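Merus Clollwood 14 – Specifications and Ordering

The Clollwood 14 is the mid-range handset in the Merus line. It replaces the Clollwood 12 and uses the same chassis with a larger battery and a new display panel. Stock ships from the Sutcombe warehouse. 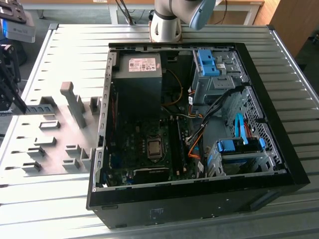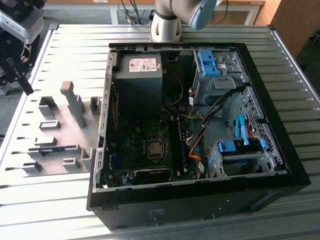
Display and processor

The panel is a 6.5-inch LCD with a 90 Hz refresh rate. The refresh rate can be fixed at 60 Hz in the settings menu. The processor is an eight-core part paired with 4 GB or 6 GB of memory. Storage is 64 GB or 128 GB, expandable by microSD. The card shares a tray with the second SIM, so only one of the two can be fitted.

Battery and charging

Capacity is 5,000 mAh. The supplied charger delivers 18 W over USB-C. There is no wireless charging on any version.

Cameras

Main: 48 MP, f/1.8
Ultra-wide: 8 MP, f/2.2
Macro: 2 MP, fixed focus
Front: 13 MP

Video is recorded at up to 1080p at 60 fps. Stabilization is electronic and is disabled at the higher frame rate.

Software

The phone ships with Android 11. Security updates are issued every two months. The August update adds call recording where local law allows it – the 4 GB version receives it at the same time as the 6 GB version.

In the box

Handset, charger, USB-C cable, SIM tool, clear case. Headphones are sold separately.

Volume orders

Orders of 109 units or more are quoted individually. Contact Fereshteh Tehrani, Soltani Distribution.

Page last revised Sunday, April 25, 2021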